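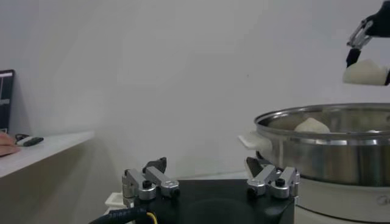

# Lined curtains have gone short after washing – can I save them?

**plumtreelane**
Monday, August 26, 2024

Hello all, I hope somebody can put me out of my misery. We moved in January, and one of the first things I did was buy material for the front bedroom from Grewal, the fabric shop by the bus station, where the people are lovely and let you take a whole roll to the window to see it in daylight. I chose a soft green cotton called Tarkara for the front and an ordinary cream cotton lining for the back, and I made the curtains myself over several evenings on the dining table. The window is 127 cm wide and I wanted them right down to the carpet, so there was a good deal of fabric to wrestle with, and I was really very proud of them.

Last week I washed them. I know, I know. I used a warm wash, and then hung them over the line as it was such a nice breezy day. When I put them back up, the lining had shrunk and the green hadn't, or at least not by nearly as much. The bottom of each curtain now puckers and rolls towards the glass, and the side seams look as if somebody has pulled a thread through them. I've ironed them twice with steam, which helped for an afternoon.

I'd dearly like to avoid starting again. The lining is sewn in at the top and down both sides, but hangs loose at the hem. Can it be stretched back? Should I take it out altogether? The room faces east and we do need something to keep the light out in the mornings, so just leaving them unlined isn't my favourite idea. I'm a fairly confident sewer but slow, and I have an ordinary domestic machine.

**hemandhaw**

Oh, you poor thing, I do feel for you. I did exactly the same with a pair in my mother's dining room and had to own up over Sunday lunch.

Cotton lining won't stretch back to any useful degree, I'm afraid. You might coax a little out of it with a damp cloth and a hot iron, but it creeps up again as it dries, which sounds like what happened to yours. Your green fabric is very likely fine, though, so please don't throw anything away yet!

What I'd do is unpick the side seams and leave the top alone to begin with. Press the green and the lining separately, then lay one curtain face down on the cleanest bit of floor you have, and smooth the lining over it from the top downwards without pulling. You'll see straight away how much narrower and shorter it has become. If it still reaches across with enough for a seam, pin it where it wants to lie and slip-stitch the sides by hand. Hand stitching has a bit of give in it and is much kinder than the machine for this. I do long stitches, a couple of centimetres each, while listening to a play on the radio, and a side takes me an evening.

As for the length, linings are meant to be shorter than the front anyway. If yours is now too short to keep the light out at the bottom, let its hem down. With luck you made a generous one. If there's nothing to let down, add a strip of new lining along the bottom edge, and wash the strip first – at the same temperature you used before – or you'll be doing all this again next year. The join is on the window side and you'll only notice it from the front garden.

If the lining is too narrow to meet the sides, then it does have to come out, and new lining is the cheaper part of the job. Buy 300 g or so more patience than you think you need, as my old sewing teacher used to say about everything.

One more thing: let them hang for a few days before you touch the hem. Gravity does a surprising amount of the work.

**kettle_on**

just buy blackout ones, I got mine ready made from Sota in the sale for 15 pounds and they go in the machine on cool. no sewing

**oldbobbin**

I agree with nearly everything hemandhaw has written, and would only add a suggestion for if you do end up replacing the lining. Have you thought about making it detachable? You can buy a special heading tape for linings, a sort of split skirt that slips over the raw top edge, and it shares the hooks with the main curtain. The two layers then come apart for washing, and it doesn't matter a bit if one shrinks more than the other. I tack mine together in two or three places down each side with a loop of thread, so that they don't drift apart when I draw them.

I used a polyester and cotton mix called Serico for mine, and it has been through plenty of cool washes without any trouble. It's slightly shinier than plain cotton, which my husband dislikes and I have stopped noticing. Do ask for a small cutting before you buy. Draw round it on paper, wash it, and lay it back on the outline when it's dry.

**plumtreelane**

Thank you so much, all of you! I've unpicked one side of the left-hand curtain this evening and the lining does still reach, only just, so I'm going to try hemandhaw's way first. There's a decent hem to let down too. If it looks dreadful I'll be back at Grewal on Saturday asking about the detachable tape.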